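**In the Matter of the Hall at Lilelden**

The application was received by the Registry of the Tribunal for Matters of Assembly and Worship on 9/9/20. It was entered in the register under the name of the applicant, Thitima Limsakul, and it was two pages long. The second page consisted of a signature and a drawing of a door.

The Registrar returned the drawing, as the rules did not provide for drawings. The applicant sent it back with a note stating that the door was the whole of her case. It was then admitted as Annex A.

The facts, as later found, were not greatly in dispute. The Srisuk congregation had met in the lower hall at Lilelden for longer than the Municipality had kept records of who met where. It held no title to the building. It paid no rent, and none had been asked. In the spring the Municipality adopted the Registration of Assemblies Ordinance, under which any body wishing to gather for a religious purpose was required to file a list of its members, with the name of each person's former faith, if any, and the date on which that faith had been given up. Bodies that did not file were to have their premises closed until they did.

The Srisuk congregation did not file, and the door in Annex A was closed with a municipal seal.

Counsel for the Municipality, a careful man who had driven up from Pokton the night before, opened by saying that the Ordinance prohibited nothing. A person in Lilelden remained free to believe as he or she saw fit. The Ordinance asked only that the belief be written down, with a date beside it, so that the authorities could satisfy themselves that no one had been forced or bribed into it.

"And if a person does not know the date?" the Presiding Member asked.

"Then an approximate date would be accepted, Madam."

"Approximate to what?"

Counsel consulted the Ordinance. It was silent on the point. He said that he would take instructions.

The applicant represented herself. She had been advised of her right to counsel and had declined it in writing. She wore a gray coat, which she kept buttoned throughout the day, and she addressed the Tribunal from the place reserved for witnesses, having been told twice that the applicant's table was on the other side of the room.

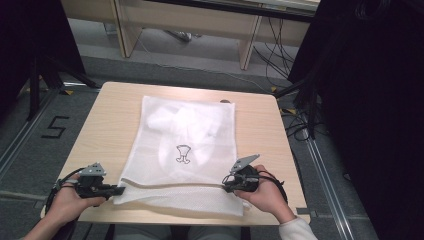
*Office of the Registrar, Reported Proceedings Section*

The applicant's evidence was taken before the midday adjournment. She stated that she was sixty-eight years old and had kept the key to the lower hall since her mother gave it up. She stated that she had read the Ordinance in full and had made an honest attempt to comply with it. She had sat at her kitchen table with the form for an entire evening.

"I came to the third column," she said. "Former faith. I wrote nothing there for a long time."

"Did you have a former faith?" asked counsel for the Municipality.

"My father kept one and my mother kept another. I went with my father in the mornings and with my mother in the evenings. When he died I went on getting up early. I would not know which of them to call former."

Counsel suggested that she might have entered both.

"And the date on which I gave them up?"

Counsel said that this was a matter for the applicant.

"Yes," she said. "That is what I have come to say."

The Presiding Member asked that the answer be read back. The stenographer read it back. It was the same.

The Municipality called the Inspector of Assemblies, who had affixed the seal. He was a young officer and had been in the post for two months. He testified that he had gone to the hall at the end of a working day, found it unlocked, and gone in to make sure that no one would be shut inside. There had been benches and a shelf of cups. There had been a list on the wall, which he had taken at first to be a list of members and had been pleased to find, as it would have settled the matter.

"What was it?" asked the Presiding Member.

"It was whose turn it was to sweep, Madam."

"Were there any names on it that surprised you?"

The Inspector looked toward counsel, who was looking at his papers.

"My aunt's," he said. "She isn't of that congregation. I asked her that night. She said that she liked the singing and did not think it right to listen every week and never sweep."

"Under the Ordinance, would she have been required to register?"

"I have thought about that," the Inspector said. "I believe she would have had to register every week and withdraw every week."

There was some laughter in the public seats, and the usher called for quiet. The Inspector did not laugh. He asked whether he might be excused, and he was.

In the afternoon the Tribunal heard argument. Counsel for the Municipality relied on the decision in *Zetetti*, in which a register of assemblies had been upheld. The Presiding Member observed that the register in *Zetetti* had recorded the number of persons a building could safely hold, which in that case was 600, and had been kept by the fire warden. Counsel accepted that the cases were not identical. He submitted that a list was a list.

The applicant was asked whether she wished to reply. She said that she had no learning in the law and would be brief. A door, she said, could be closed for a good reason. If the roof were failing she would close it herself and give the key to anyone who could mend it. But she had never stood at the door and asked a person coming in what that person had been the day before, and she did not see how she could begin at her age. She then sat down, again in the wrong place.

The Tribunal reserved its decision. It was delivered in November, on a morning when the heating in the courthouse had not yet been turned on, and the Members read it in their overcoats. The ruling ran to 10 paragraphs. The first eight concerned jurisdiction. The ninth found that the state might ask whether a person had been coerced, where there was cause to ask, but that it might not require every person to account for the history of his or her conscience as the price of entering a room. The third column of the form was struck out, and the closing order, which depended on it, was set aside.

The tenth paragraph dealt with costs. The applicant had claimed the bus fare from Lilelden, both ways, and the price of a new padlock. The bus fare was allowed. The padlock was refused — the old one, the Tribunal noted, had been found unlocked.

The Inspector of Assemblies was directed to remove the seal in person. He did so the same evening, using a kitchen knife borrowed from his aunt, and signed the return of service on one of the benches. Under *Remarks* he wrote that the floor needed sweeping, and that he had put his name on the list for the following week.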